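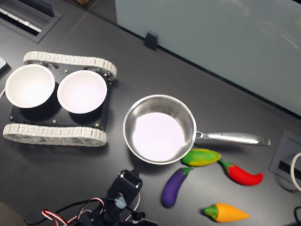
Volker Stöcker wrote:
I'd go for felt every time, me. We had wooden veg at our playgroup in Hemau and the noise of it going into a steel pan was unbelievable. Lovely to look at though!

pippin_tea wrote:
Ha, fair point about the racket. But my two LOVE the clatter, it's half the fun of playing kitchens. So to get back to my question, is a real saucepan better than a toy one? I'm all for real. Proper handle, proper weight, and you can pick one up secondhand for next to nothing.

Korndale_Jo wrote:
Real pan, yes, a hundred times yes! Ours came out of the back of my mum's cupboard and it's had more use in the play corner than it ever had on the hob. I'd stick to a small one. The long handle is brilliant for stirring games but it does swing out over the edge of a low table, so we turn it inwards.

marrowfat wrote:
Not sure I agree. Toddlers drop things, and a steel pan on a bare toe is no joke. We started with a light tin set and moved up to the real stuff at four.

pippin_tea wrote:
OK, that's sensible for the tiny ones. Mine are five and seven so they're past the worst of it. Big bowl is steel as well, and it's such a good thing to have for "washing" the veg.

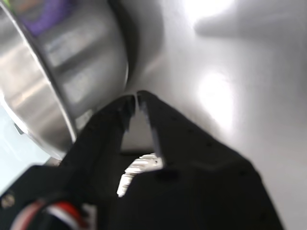
The big bowl, close up.

Korndale_Jo wrote:
Oh I like that rim! Easy for small hands to get hold of. What do you do for serving?

pippin_tea wrote:
Two little white bowls, one each, or there's war. The veg is an aubergine, a red chilli, a green and yellow pepper and an orange one that we still argue over. I say carrot, my eldest says it's a pepper

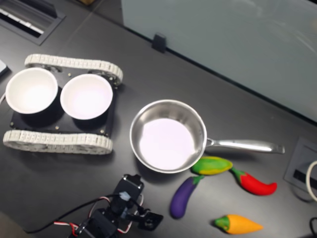 and she won't be moved on it, so at our café it goes on the menu as "orange soup" and everyone's happy. The aubergine is the star. It gets cooked at every single meal, poor thing.

marrowfat wrote:
Carrot. Final answer.

Volker Stöcker wrote:
Pepper! Your daughter is quite right.

iyamu_allotment wrote:
Can I put in a word for onions? Best pretend veg there is, you can have them all crying at the table. I sewed a set last October from old jumpers, stuffed with the offcuts, and they're still going strong.

pippin_tea wrote:
Ooh, onions! Did you use a pattern or just make it up?

iyamu_allotment wrote:
Made it up. Two circles, a running stitch, pull it tight and tuck the ends in at the top. I'll look out my notes for the leek too if you fancy a go.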